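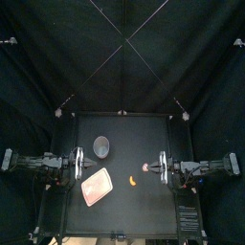 My pie crusts used to come out of the oven about half the size they went in, all slumped down the sides of the dish like they'd given up, and I blamed the recipe for years. It was the resting. Dough that hasn't had time to relax pulls back on you, and no amount of poking it up the sides with your fingers is going to fix that! So now I mix it, pat it into a flat disk, wrap it and leave it in the fridge for two hours before I even look for the rolling pin. Where you roll matters too. I like a dark tabletop, like the one in the photo, for this job - the flour shows up on it right away, so you can see the bare patches before your dough finds them. On my old white counter I was forever guessing and ending up with a sticky spot right in the middle.

When the disk comes out of the fridge it'll be hard as a brick. Let it sit 15 minutes. If it cracks at the edges on the first roll, it wants a few more. Roll from the center out, give it a quarter turn, roll again. I used to go back and forth like I was ironing a shirt (don't do that, you get a long skinny oval and then you have to patch it).

A word on butter. I cut mine into cubes and put them in the freezer while I measure everything else. You want pieces the size of peas left in there when you're done, and some bigger ones are fine. My mother grated hers on a box grater straight from the freezer and her crust was better than mine, so try that too if you don't mind cold fingers.

Water is where I went wrong the most. Start with five tablespoons, ice cold, and squeeze a bit of the dough in your hand. If it holds, stop! If it crumbles, add another spoonful and squeeze again. In November, with the heat running, I always need more than I do in summer.

Once the dish is lined, it goes back in the fridge while the oven heats up. Then parchment, then weights. I have a jar of dried beans that I've been using for eight years, and they smell a little like toast now. Fill it all the way up to the rim, and push them into the corners.

Oh, and scraps - I press mine together, sprinkle on cinnamon sugar and bake them on the rack under the pie. They never make it to the table at our house.

Next time I'll get into lattice tops, and what I do when the strips tear.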